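Vovance Club Manager: Support
Ticket status: Closed
Opened: 26 June 2018
Opened by: Sipho Moodley, Rotodthorpe FC
Category: Transfers and registrations
Priority: High

Subject: Incoming transfer stuck on "pending release", player missing from match squad

Sipho Moodley wrote:
We signed a defender from Lula last week. The other club released her on their side and I have the email from their secretary. In Vovance the transfer still says "pending release" and she doesn't come up when I try to add her to the squad for Saturday's friendly.

Her surname is Jankauskaitė. Shirt number 16, women's first team.

When I press Complete Transfer I get a blank page with error 500. Same in Chrome and Firefox, and on my phone. I have logged out and back in and cleared the cache.

The other signings from this window went through with no trouble.
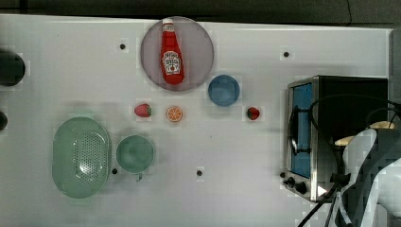
Attachment 1: ketchup bottle on plate, blue bowl

Support wrote:
Thanks for the report. Please send the following:
- the transfer reference from the top of the player's page
- whether the player was added by search or by typing the name in
- the name exactly as it appears on your side

Please don't cancel the transfer and start it again for now. A second request on the same player can lock both.

Sipho Moodley wrote:
Reference sent by private note. I typed the name in because search gave no results. On our side it ends in a plain "e". The release email has the dot over the last letter. I wondered if that mattered but didn't want to touch it.

One more thing. The squad page lets me pick 14 players and then the Save button goes gray. It should allow more for a friendly. That may be a separate problem. 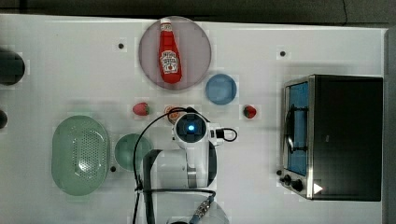
I also asked our assistant coach to try from her own login. She gets the same error on the transfer, so I don't think it is my account.

Support wrote:
The name does matter. There are two records for this player. One came over from Lula with the correct spelling and was released properly. The other was made when the name was typed in, and your transfer is attached to that one. It has no previous club, so the release can never reach it. The error page is a fault on our end and should have been a plain message.

We will merge the two records. It has to be done by the data team and normally takes 6 working hours. Her appearances and cards from last season will stay with the merged record.

On the squad limit: your friendly is set up with the match type "Cup", and that carries the smaller squad. Open the fixture, choose Edit, change Match Type to Friendly and save. The limit updates when you reload the squad page. 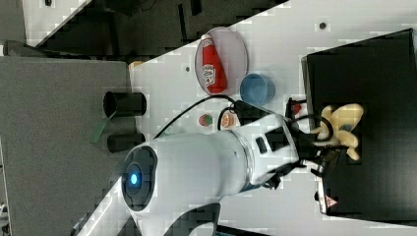 Attachment 3: robot arm, gripper in black box

Sipho Moodley wrote:
Changed the match type and the squad page is fine now. I can save the full list apart from her. Will wait on the merge.

Does she need to sign the registration form again? She is away until Friday.

Support wrote:
No. The signed form moves across with the record.

Support wrote:
Merge finished. Please reload the player's page and try Complete Transfer again.

Sipho Moodley wrote:
Went through first time. She shows as registered, number 16, with the correct spelling, and I have added her to the squad. Her date of birth and previous club are right. The photo is missing but I can upload that myself.

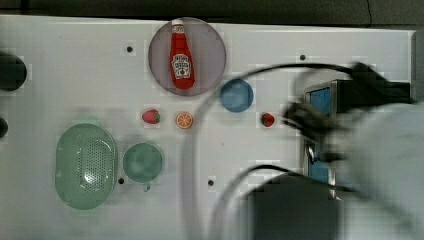
Attachment 4: ketchup bottle on pink plate, small blue dish

Support wrote:
Good to hear. Notes for the record:

Cause: duplicate player record, created by manual entry without the accented letter.
Fix: records merged, transfer moved to the released record.
Second issue: fixture set to the wrong match type. Corrected by the club.
Still open with developers: search doesn't match plain letters to accented ones, and the transfer page shows error 500 when a record has no previous club. Until the search is fixed, copy the name from the release email and paste it into the search box.

Ticket closed by support. Reply to this message to reopen it.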